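Review: Rasthorpe Bench Sim, home licence
Posted June 15, 2026

I bought the Rasthorpe Bench Sim in November, when the arm I was building in the garage was still a box of castings and a wiring loom. It's a desktop program that lets you pose and test a robot arm against modelled furniture before you run the real one. The home licence was $400 Canadian and covers 2 computers.

My project is an arm that opens and closes the drawers under my workbench. I have a bad shoulder and the bottom ones are a nuisance. The plan was to sort out the reach and the grip on screen, then copy the joint settings over.

Setup took an evening. The program comes with 14 pieces of furniture, and you can change the height, depth and handle of each one. Arms are harder. Mine isn't in the library, so I picked the closest stock model and changed the link lengths by hand. The manual covers this in half a page and leaves out the wrist offset, so I lost a weekend to a gripper that kept going through the drawer front.

Once that was fixed the drawer work went well. A bar handle suits a two-finger gripper if you come at it with the fingers pointing down, and the sim let me try that with the drawer shut, part way out and well out. The wood grain on the cabinet and the old floorboards are nicer than they need to be – I'd trade them for a faster load. 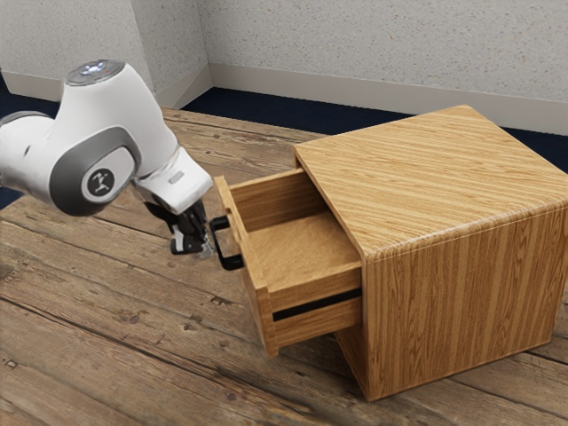

Galtamholm Workshop Review, Issue 7

Contact is the weak spot. Drawers in the sim slide the same way every time, and mine are old and stick in damp weather. There is a friction setting, but it applies to the whole travel and can't be made worse at one end. I ended up adding a slower pull on the real arm and leaving the sim file alone.

Export is fine. It writes a plain text list of joint angles, and my Jindier controller board read it with one change to the column order. I've had more than one crash when saving with the preview window open, so I close it first.

Support is by email. I got a useful answer on the wrist offset in two days, and they said the manual would be updated. It hasn't been yet.

I also tried the Bhattacharjee planner, which costs less. It's quicker to learn but had no drawers or doors when I used it, only solid blocks. For picking things up off a bench it would do the job.

Worth the money if your build has to deal with furniture. Check the minimum graphics card before you pay. My older laptop ran it, but slowly.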